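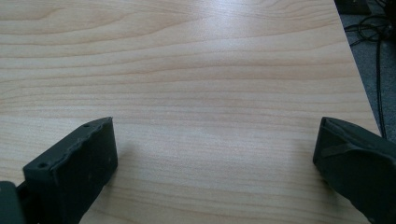 Ehsan Dogar wrote:

| We are due to relabel the whole lending stock before the autumn and I
| have been asked to settle on one label and one adhesive. At present we
| have paper labels on everything, printed on the Drirnon. They come off
| plastic cases, they come off anything kept in the shed, and on the
| older tins the barcode rubs away long before the label lifts. I gather
| Harkska did the same job last year. Questions:
|
| 1. Did you go to polyester throughout, or keep paper for some items?
| 2. Is thermal transfer worth it over direct thermal at our size?
| 3. Did you keep the old numbers?
| 4. How are you dealing with items where there is no flat face?
|
| Also, has anyone had Cumell accept a check digit on import? Mine drops
| the last character without warning.

Replying on list as the same points have come up before. All of what follows is from the Harkska store, 1,233 items, relabelled between January and March, followed by one full stock check.

1. Label material

We did not go to polyester throughout. Books, boxed games and anything in a card sleeve still carry paper with a permanent acrylic adhesive. Everything else has white matt polyester. Gloss polyester was tried first and dropped. It scans badly under the strip light at the desk unless the reader is tilted, and people at the desk do not tilt it.

The adhesive matters more than the face material. The standard one supplied with the polyester is fine on metal, glass and hard plastics such as ABS. It does not hold on polypropylene or polyethylene, which covers most of the blow-moulded drill cases and nearly all of the storage tubs. For those, ask for a rubber-based or "high tack" adhesive, sold by most suppliers as suitable for low surface energy plastics. Bajwa supplied ours on the same core size, so the roll can be swapped without touching the printer settings apart from the darkness.

At the stock check, 169 labels needed attention. I sorted them by cause before replacing any:

Wrong adhesive for the surface: 46
Applied over dust, oil or the remains of an old label: most of the remainder
Applied round too tight a curve: 15
Label sound but barcode unreadable: a handful, all from one batch printed too dark

The second line is the one to look at. Isopropyl alcohol on a lint-free cloth, then leave it to dry, then apply. We had been using a household spray which leaves something behind. Labels put on after the change have held so far, though they have had only one summer.

Apply indoors. The minimum application temperature on our data sheet is higher than our shed gets in winter, and it is a separate figure from the service temperature. The two are printed next to each other and I misread them the first time.

2. Printing

Thermal transfer, yes. Direct thermal darkens with heat and fades with light, and we had both. The Drirnon will do either. You need the ribbon holder fitted and the media type changed in the driver as well as on the front panel. If only the panel is changed, the driver sends its own setting with each job and overrides it.

Ribbon: resin for polyester, wax for paper. Wax on polyester looks perfectly good for a few weeks and then comes off on the thumb. Wax/resin is sold as a compromise. I tested it on a dozen tools and it was better than wax but smudged with white spirit, so we keep two ribbons.

Turn the speed down before turning the darkness up. The batch mentioned above was printed at full speed with darkness near maximum, and the narrow bars had filled in.

3. Numbering

We kept the old numbers. They are in the loan history, on the paper agreements and written inside several instruction books in marker pen. Renumbering would have saved us one character. We padded them with leading zeros to a fixed length, changed the symbology from Code 39 to Code 128, and printed the number in plain text beneath the bars at a size which can be read without glasses.

Anyone padding with zeros should check the export. Cumell stores the item number as text, but a spreadsheet in the middle of the process will turn it into a number and remove them. Set the column type on opening the file. Formatting the column afterwards does not bring them back.

4. No flat face

Rules we have ended up with:

Run the bars round a cylinder like the rungs of a ladder, with the length of the code along the handle. If the code wraps round the handle the reader cannot see both ends.

Under the diameter of a broom handle, use a flag: the label folded back on itself round the shaft, with the code printed on both halves. The loss rate on flags is higher but they are quick to replace.

Cloth items get a sewn tape with the number in laundry marker, and no barcode. Typing the number takes a few seconds.

Wire goods and anything made of thin rod get a cable tie and a rigid tag. A label stuck across wires has almost nothing to hold on to, and it collects dirt on the back.

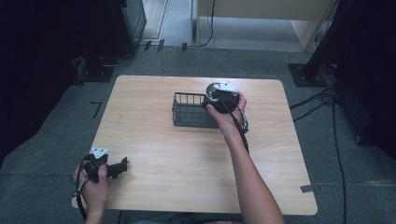
Wire basket on the square table.

For sets, label the container and every part which could be lent or lost separately, and put the part count in the record for the container. We did not do this for the socket sets and are now going back through them.

5. Check digit

I could reproduce your fault. The import screen has a tick box for "strip check character", which is on by default and is not remembered between sessions. Untick it each time. If your reader is also set to strip the character, you lose it twice, and the second one is a real digit. Scan a known label into a plain text editor first and compare it with the printed number before importing anything.

We have since stopped using our own check digit. Code 128 carries one internally, which the reader verifies and does not pass on. The only case for a second one is manual entry, and our typing errors have nearly all been caught by the item title appearing on screen.

6. Things I would change

Buy one roll of each material and leave samples in the shed over a winter before ordering in bulk. We have most of a box of gloss polyester if anyone has a use for it. Postage only.

Keep a log of replaced labels with the cause. Ours is one line per label: number, material, surface, cause. The figures in section 1 would not exist without it.

Put the label in the same place on every item of a type. On drill cases ours is to the left of the handle with the lid facing up. We did not decide this until part way through, so some cases are still turned over twice at the desk.

I have left out RFID. We priced the tags and went no further.

Driver settings and the test sheet are available off list, and I can send a metre of the high tack material to anyone who wants to try it on tubs before ordering.

R.
Harkska store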